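Grip height rule for bottles: center or lower third?
Forum: Handheld collection > Protocols and QA

cmiranda
We're rewriting the pick rules for our handheld gripper work and I'd like to hear what other groups do with drink bottles. The current sheet, which came from the Zurnisano project, says both pads at mid height, jaws level, cap never touched. Two of our people want to move to the lower third. I have 143 bottle picks to review before the new sheet goes out and I'd like to not review them twice.

kwok_d
Mid height. Lower third is fine on a full bottle on a hard table. On anything soft the base sinks and your jaw plates hit the surface before the pads close. We tried it at Nijs and went back inside of a month.

S. Yusof
Disagree with Danang. If the task ends in a pour, a mid grip covers the label and the pads squeeze the thinnest part of the wall. We write the rule by task: pour = lower third, move = middle. The operator picks the line on the sheet before starting.

kwok_d
Then you have two rules and people mix them up. When we audited a split rule, 86 picks had the wrong line marked out of one batch. A plain rule people follow beats a good one they don't.

S. Yusof
That's a training problem. Ours read the sheet.

cmiranda
Not looking for a fight. Does anyone write down tilt? Our sheet says "upright" and reviewers read that differently. One rejects anything that leans at all.

ibsa_w
We allow a slight tilt as long as both pads are on the sides of the bottle and the cap is clear. Reviewers get one reference shot per object type, and we stopped arguing about wording after that. Our bottle one, slight lean, passes:

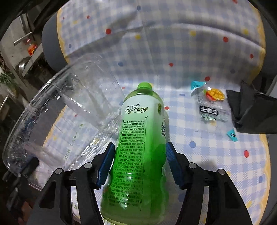
Sulastri Chin: Reference shots help, but put a version number on the rule they go with. We changed our tilt limit in November and half the reviewers were still grading to the old shots. Also say who can change the sheet. At Citden it's one person, and changes only apply to sessions started after the edit.

cmiranda
Good point on the version number. Do you regrade the old sessions?

Sulastri Chin
No. They keep the version they were recorded under. Regrading cost us 60 hours the one time we did it.

kwok_d
Agree with that part.

cmiranda
OK. Draft 2 will say middle by default, lower third only if the task line says pour, slight tilt allowed, cap clear, version in the header. Danang, I know you don't like the second one. I'll post the draft under Workness templates tonight, comments there please.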